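Teaching by demonstration

Teaching by demonstration (also programming by demonstration, or in older manuals "lead-through") is a family of methods in which a robot picks up a task from a person performing it, in place of a person writing the task out in code. The appeal is easy to see. Most people can set a cup upright, and very few can write down how they do it.

Methods

In kinesthetic teaching, the operator takes hold of the arm itself and pushes it through the motion. It is intuitive and tiring, and the operator's body tends to end up in front of whatever the robot is supposed to be looking at.

In teleoperation, the person works at a distance through a joystick, a headset or a smaller copy of the arm. The recorded motion is one the robot can perform, having just performed it. Operators complain of a lost sense of touch, and crockery has been known to suffer.

A third approach leaves the robot at home. The demonstrator carries a gripper by hand, often one for each hand, fitted with a camera, and does the job wherever the job happens to be. The Itarell handbook calls this "robot-free collection" - a phrase its sales department is said to dislike.

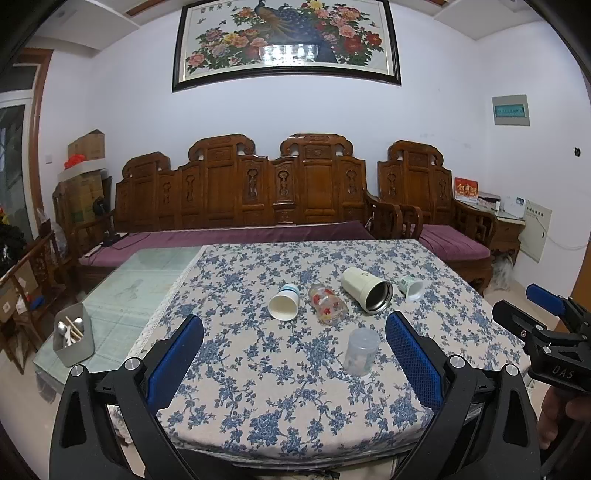
Hand-held grippers at a dining table with cups, a bottle and other containers on the cloth.

Choice of task

Household tasks dominate, with cups a perennial favorite. Righting a fallen cup requires finding the rim, choosing a side to approach from and squeezing hard enough to lift but gently enough to leave a paper one still shaped like a cup. Clear glass and cloudy plastic are valued for the trouble they give to vision systems. Patterned tablecloths offer the same service for free. 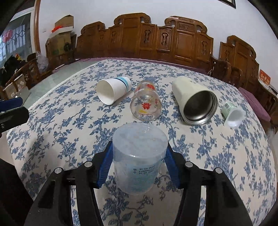
A frosted plastic cup, upside down, held between ribbed finger pads. Four other vessels lie on their sides.

Amount of data

Opinions differ on how many demonstrations are enough. The Grisano project began with 100 per task, found that its robot had learned mainly to like one particular kitchen, and went to 2,000 spread over 7 homes. The Nel group argues for fewer and cleaner recordings, a view popular with whoever has to make them.

Limitations

A robot taught this way inherits its teacher's habits, including hesitation, left-handedness and the little tap some people give a cup after putting it down. Indum, a labeling tool, has 2 separate tags for the tap, and their difference is disputed.

See also: Teleoperation; Imitation learning; End effector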